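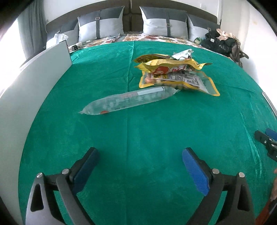

Handout 7: Applying for a PhD in the earth sciences

I said I'd write up what we talked about in June, so these are my notes, tidied a bit. They lean towards climate and oceans because that's my patch, but the geophysics people in the room told me most of it carries over.

Start with the supervisor

You're picking a person to argue with for years, and the department comes second. I applied to two programmes, Brendelberg and Ivley, and I'd read proper papers from only one of them (guess which interview went better!). Read at least two papers by anyone you plan to write to, including one they'd rather forget.

The first email

Keep it short. Say what you've studied, what you'd like to work on and whether they're taking students next year. Up to 32 people may be writing to the same person that month, so put the question near the top. If you hear nothing, write once more and then leave it. Silence usually means a full inbox or a field trip.

Coming from another subject

Lots of you have asked about this. I came in from physics knowing no geology at all, and spent my first winter at Ivley learning the names of rocks from a borrowed field guide. The maths you already have will carry you a long way – fluid dynamics is fluid dynamics, whether it's in a pipe or the North Atlantic. What you'll lack is a feel for messy data. Download some tide gauge records and try to plot them before you apply. You'll swear a lot, and then you'll have something to talk about at interview.

Money

Check who pays and for how long. The Clemier studentships cover fees and a stipend but leave fieldwork to your supervisor's grant, and the Matar scheme does it the other way round, so ask about conference travel too. Please don't feel rude asking! Everyone on the other side of the table has asked it themselves.

For next time

Bring a one-page draft of your research statement, double spaced, with your name on the back. We'll swap them round and scribble on each other's. Mine from years ago will be in the pile as well, and you're welcome to be cruel about it.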